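HORT 2214 – Postharvest Handling of Fruit
Handout 2: Ripening and Storage

Last revised 20 June 2018

Read this before the storage lab. The terms in the first section will be used all term without being explained again.

Two groups of fruit

Fruits are sorted by what they do after picking. Climacteric fruits show a sharp rise in respiration as they ripen, along with a rise in ethylene. They can be picked mature but unripe and will finish ripening in storage. Bananas, apricots, apples, pears and most plums belong here.

Nonclimacteric fruits show no such rise. Their respiration falls slowly after harvest and they do not get much sweeter. Oranges, lemons, grapes and strawberries belong here. Pick them early and they stay sour.

Note that a change of skin color is not proof of ripening. Ethylene will remove the green from an orange peel, but the sugar and acid inside hardly change.

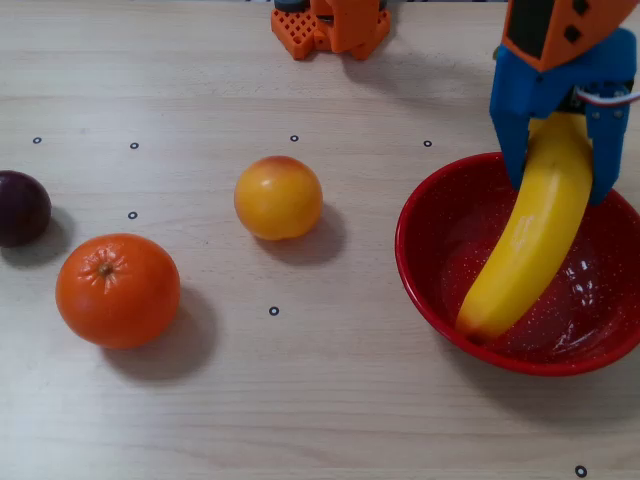 Ethylene

Ethylene is a gas made by the fruit itself. In climacteric fruit a small amount sets off the production of more. Bruising and decay also raise the output, so one damaged fruit can bring on a whole carton. Good sorting at the packing line matters as much as the cold room.

Packers use this in both directions. Ripening rooms add ethylene to green bananas. Long-term apple stores scrub it out and hold oxygen low.

Temperature

Respiration slows as fruit is cooled, and for most crops this is the cheapest way to gain storage life. The limit is chilling injury. Bananas held much below 12 degrees C turn gray and dull in the peel and may never ripen properly. Apricots can be held close to 0 degrees C. Do not store the two together for any length of time – there is no setting that suits both.

Case for discussion: Iststead packing shed

In March the Iststead shed put 40 cartons of bananas into a cold room set for apples. The peel darkened after the fruit was moved to the ripening room. Work out which step caused the damage and why it did not show earlier. The Daneo storage tables are on the course page.

For the lab

Bring the weight loss sheet from Handout 1. Record firmness before you cut anything. Groups using the Grandidine meter should zero it between samples.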